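Main page | Series | Presenters | Episodes | Talk

The Grullham Shift is a British reality competition in which well-known people attempt ordinary jobs, badly, for charity. It was made by Brusora and ran for 2 series.

Each contestant spent a week in the town of Grullham under the eye of host Aino Saarinen, a former quiz champion whose praise was rationed. The public vote was dropped after the first final, when the winner received 363 votes and the runner-up 250. The producers called this "a format refresh".

The second series moved to a repair workshop and introduced the Pelkonen Round, in which a fault had to be found before the kettle boiled.
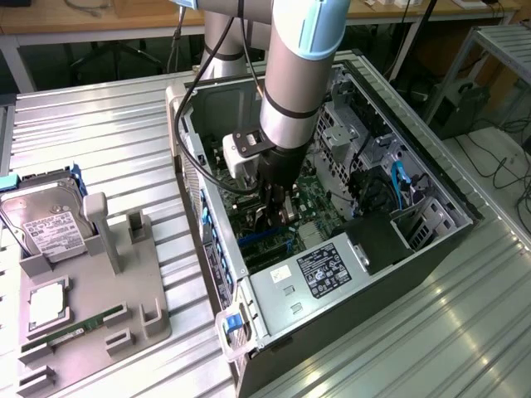

An open desktop computer with a gripper over the memory slots.

A repeat run began in June, shortly after midnight.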